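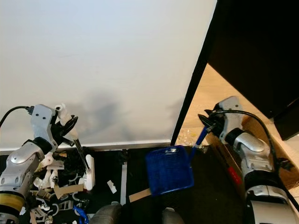
Posted by Ladi Uzor, July 2020

Workshop tips: textures for block games

Paint at the pack's final size. A tile drawn large and shrunk afterwards goes muddy on a flat face. Keep each material to 10 colours or fewer, and test it in a 3 by 3 grid so that seams show. Save in a format without compression loss. In Medrano, turn smoothing off before export.
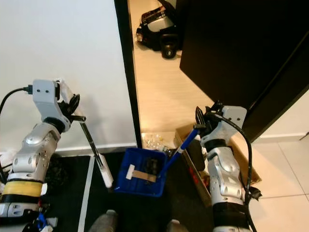
Leobardo Figueroa writes that the grid test misses repeats on long walls, and that he fills a whole hillside with one tile before he accepts it. For stone and sand, use his method. Planks need only the grid. Keep the layered file for later edits.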